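Home | News | Clubs | Opinion | Archive | Contact

Print this page | E-mail this page

Teaching two arms to tidy up a poker set

Wed 29 January

The student who leads the Tarkum robotics project would like it known that the poker chips were not her idea. She wanted to sort laboratory glassware. The club voted for chips, and she has spent most of the school year finding out how hard it is to pick up something flat.

"People come by and say, 'So it plays cards?'" she says. "No. It puts things away. On a good afternoon it puts things away."

I went in doubtful. I have sat through enough club demonstrations to know that the one good run gets shown and the other 20 get forgotten, and I said so. She didn't argue. She opened the club's log, which lists 649 attempts since July. Of those, 421 are marked as completed. I asked who decides what counts as completed.

"We do," she says. "So yes, you can be suspicious of that."
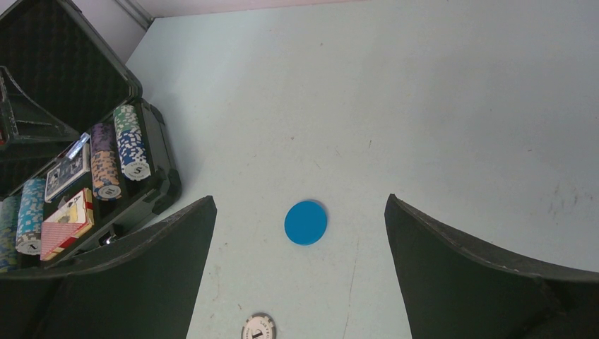

Her own doubts are about the scoring. A chip that lands in the case but leans against its neighbors used to get full credit. The rule was tightened in the fall, and 118 of the older runs were thrown out. Two members were unhappy enough to skip the next meeting.

"A number that only goes up makes me nervous," she says. "I'd take a worse one that I can explain to my mother."

The blue disc is the piece she talks about most. It is plain, it lies flat, and the fingers have to come down on either side of it without shoving it across the table. Students guide the arms through the motion again and again, and the software, which the club calls Mutaveo, is supposed to learn from those recordings. I asked whether it learns the job or just memorizes the table.

"That's the question," she says. "Move the case a hand's width and ask me again."

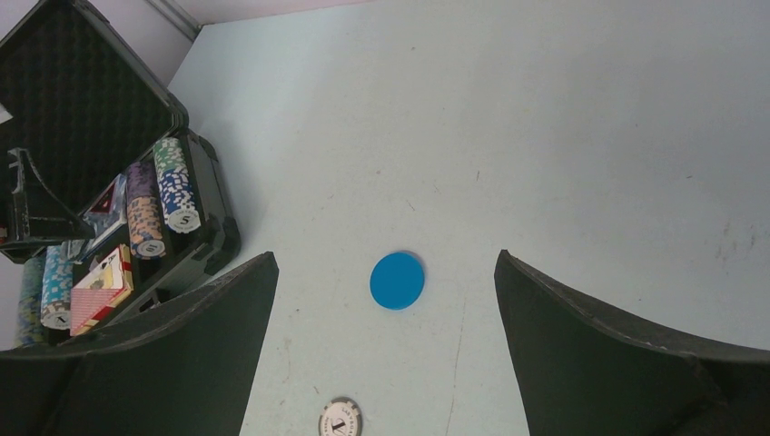 The blue disc between the gripper fingers, with a Las Vegas chip just below it.

So why poker chips, if a block would be easier? Her answer is that easier was the trouble. Last year's team, Estitz, worked with foam cubes, and she thinks it learned very little from them. Chips are thin, they stack, and the case has narrow slots that forgive nothing.

She is less sure about the second arm. The adviser wanted a pair so that one could steady the case while the other did the placing. She calls it "twice the cables" and says the club could have spent the money — up to 400 dollars in mounts and wiring — on spare fingers.
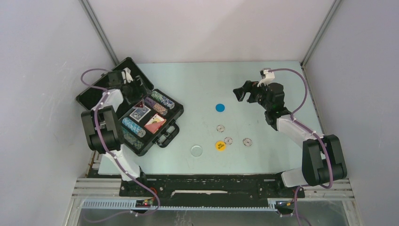 What the judges will see

The club plans to enter the Pfeiffer Challenge, where each team gets one table and a short time limit. Judges may put the loose pieces wherever they like. I suggested that this sounds like a good way to embarrass a group of teenagers.

"It's the only part I trust," she says. "If we place the chips, we place them where we know it works. You do it without meaning to."

She expects the "Big Blind" button to cause trouble, and she'd like the judges to leave it out. They won't be asked.

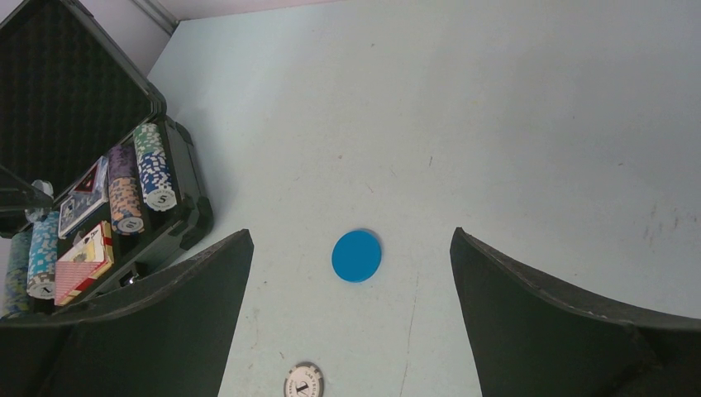
After the contest

I asked what any of this is good for. She took a while. A few members want to study engineering, she said, and a few just like having somewhere to be after school. She doesn't believe the arms will ever be quicker than a person with two hands and a little patience, and she is tired of posters that claim otherwise.

"We had one that said 'the future of sorting,'" she says. "I took it down. The tape is still on the door."

Next year she wants to go back to the glassware. The club will vote on it.

Related items
Chess club looks for a bigger room
Science fair sign-up extended
Letters: Do we need another screen in the library?
Drama club builds its own lighting board

Print this page | E-mail this page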